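Heltley Facilities Helpdesk
Request 585: grey table top, marks that do not clean off
Status: Open, with supplier
Raised by: Nobuhle Venter
Assigned to: Joscha Wiegand
Opened: 7 August 2018
Priority: Low

Description of problem
The grey table by the white wall in the ground floor workroom has pale streaks and patches over the top. I have wiped it with a damp cloth and then with the pink spray from the cupboard. It looks clean while damp and the marks come back as it dries. I need to know whether it is dirt or damage before we order more of the same table. Wornton are quoting for 12.

Joscha Wiegand
Which table is this, the one with square corners or the one with rounded corners? We had both kinds delivered in January and they came from different suppliers.

Nobuhle Venter
Rounded corners. There is a sticker underneath that says Imard and a batch number I can't make out.

Joscha Wiegand
Thanks. Please stop using the pink spray on it for now. It leaves a film on some surfaces and that could be part of what you are seeing. Try this on a small area near one corner:
Warm water with a drop of washing-up liquid, white cloth, wipe and rinse.
Clean water only, second cloth.
Dry straight away with kitchen roll.
Leave overnight and look at it in daylight. Let me know if the cloth picks up any colour.

Nobuhle Venter
Done. No colour on the cloth. The test corner is slightly less shiny than before but the patches are the same. They don't feel rough or raised. Running a fingernail over them does nothing.

Joscha Wiegand
Less shiny sounds like the spray film coming off. Do the whole top the same way when you have time. I will ask Leszek if he has an offcut or a sample from the same range.

Leszek Kaczmarczyk
I have the sample card from the order. The grey is listed as a brushed pattern and has lighter flecks in it. On the card they are small and even. I can't tell from a piece that size what a full top should look like. Leaving the card in the post tray for Nobuhle.

Nobuhle Venter
Whole top washed and dried. Card compared. Base colour matches. The flecks on the card are finer than some of the patches on the table, but the streaks look like the same thing. Hanna thinks it has always been like this and we only noticed after the wall was painted.

Hanna Wróbel
To be clear, I said it might have been. I used that table most days in the spring and don't remember anything standing out. I also don't remember looking.

Joscha Wiegand
Could somebody add a picture of the top, looking down with the back edge and the wall showing? The supplier won't look at it without one. Take things off the middle first.

Attachment 1, added by Nobuhle Venter

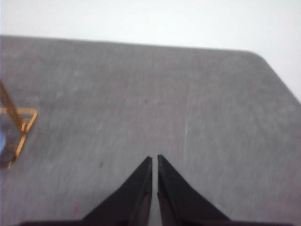
Grey top towards the back edge and rounded corner, faint lighter streaks and blotches.

Joscha Wiegand
Received. It is a bit soft but the mottling shows. I can't see a ring or a clear edge to any of it, so I would rule out a hot cup or a spill. Sent to Miłosz at Sowa, who handle the Imard warranty.

Miłosz Sowa
Picture received. The pattern does vary between sheets and light marks of this sort can be within tolerance. I can't confirm that without a sharper close-up and the batch number. Please do not use any abrasive pad or cream in the meantime, as that would affect a claim. If you need to go further than soap and water, use isopropyl alcohol on a soft cloth, small area, and tell us the result.

Nobuhle Venter
Batch number is half rubbed off. I can read 400 at the end and nothing before it. Will try with a torch. Close-up to follow.

Joscha Wiegand
Wornton quote put on hold until Sowa reply. Table can stay in use. Washing-up liquid and water only, please.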